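24. Mai 2024

Seit April backe ich wieder Sauerteigbrot, und ich bin so begeistert, dass ich kaum über etwas anderes reden kann! Angefangen hat es mit einem Rest Anstellgut von Radu, der seinen schon ewig füttert (Roggen, ziemlich fest, riecht nach Apfel). Ich hab ihn Okon getauft, fragt nicht.

Mein erstes Brot war ein Fladen. Das zweite auch, aber ein leckerer. Inzwischen nehme ich 400 g Weizenmehl, einen ordentlichen Löffel Roggen und lasse den Teig 12 Stunden im Kühlschrank stehen, und plötzlich geht er auf wie verrückt – diese Blasen! Die Kruste knistert beim Abkühlen, ich stehe jedes Mal daneben und höre zu.

Was bei mir den größten Unterschied gemacht hat, war der Gusstopf mit Deckel. Die ersten Minuten zu, dann offen, bis die Kruste richtig dunkel ist. Alby schwört dagegen auf eine Schale Wasser unten im Ofen, das probiere ich nächste Woche aus. Und dann will ich unbedingt noch ein Walnussbrot versuchen, falls jemand ein gutes Rezept hat: gerne in die Kommentare!

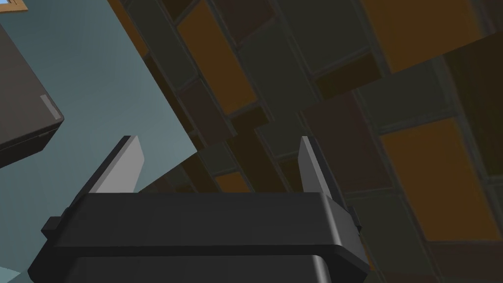 *Greifer mit zwei Fingern, gerendert*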